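The second arm arrived in May, and the spreadsheet I had been using to plan for it turned out to be wrong in most of its rows. I'm writing down the corrected version because the next person who prices a small bench setup will probably make the same mistakes I did.

## What I budgeted

The plan was a matched pair of bench arms from Vostatex, one on each side of a cloth-covered table, used for small assembly work. The list price was $1,499 per arm. I had a quote for the first one at that price and assumed the second would cost the same. Jurić had an open-box unit at $1,174, same reach, same controller revision, so I bought that instead. Total for two arms: $2,673, before shipping and tax.

In the original sheet, the arms were nearly the whole budget. Everything else went into one row labeled "misc." Don't do that. The misc row is where the project lives.

Rows I should have had from the start:

- Fingers, including a spare set per arm
- Grip pad material
- Mounting plates and clamps
- Wrist camera, cable, and strain relief for each arm
- Second power supply
- Test parts to handle
- Table surface

## Fingers and pads

The stock fingers are sized for boxes and bottles. They close well enough on a small gear, but the contact patch is wrong and the part rotates as soon as it touches anything. Dušan Vukčević drew a longer, tapered finger with a slot through the outer face, and we have been printing those. The cost per finger in filament is too small to track. The cost in printer time is not, and I now book it as its own line, because a queue on a shared printer will hold up an arm just as effectively as a missing motor.

Pads are a consumable. I had them as a one-time purchase. They should be a recurring row, with enough on hand to redo all fingers on both arms at once, so that you never compare results from a fresh pair against a worn pair. We use a coarse, gritty sheet cut to the inner face. Softer rubber grips better on flat sides and worse on teeth.

## The gear task

The job that drove most of the spending is a planetary carrier: a metal plate with a large center hole and small spur gears that go onto it. One arm handles a gear at the plate while the other works the rest of the table.
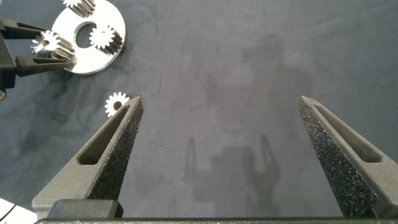 *Gear held at the edge of the carrier plate, view from the other arm's wrist.*

Two things about this task changed the budget.

First, clearance. Both arms want to be over the same few inches of table, and a bulky bracket on either one uses up space the fingers need. Seo-ah Ko measured the stock mount against the slim one from Brerau and the slim one won easily. I had already paid for the stock mounts. They are in a drawer.

Second, the parts. I priced a single gear set, on the theory that gears don't wear out from being picked up. They don't, but they get lost, and a set that is short by one gear stops the task completely. Buy at least one full spare set. Ours came from Paleo and were cheap compared to the time spent looking under the bench.

## Lighting and surface

Shiny teeth on a white metal plate are hard on a small wrist camera. Under a single overhead lamp, the arms also throw their own shadows on the table. I had no money set aside for lighting and ended up moving a desk lamp from another room. A pair of diffuse panels is on the list for the next order.

The dark cloth was a good buy. It gives contrast against light metal, keeps small parts from skating, and can be replaced. It collects lint, so add a lint roller. I am not making that its own row.

## Revised split

For a two-arm bench I would now plan on the arms being two thirds of the total at most. Of the remainder, half goes to mounts, cameras and power, and the other half to fingers, pads, parts and light. Hold back a small reserve until both arms have run the real task on the real table. My biggest waste was ordering accessories before that point.

Open items as of August 2024: whether to move both arms to the same finger design and color, a longer camera cable for the left side, and a shallow tray for loose gears. Dušan wants the tray printed. I would like to buy one and leave the printer free for fingers.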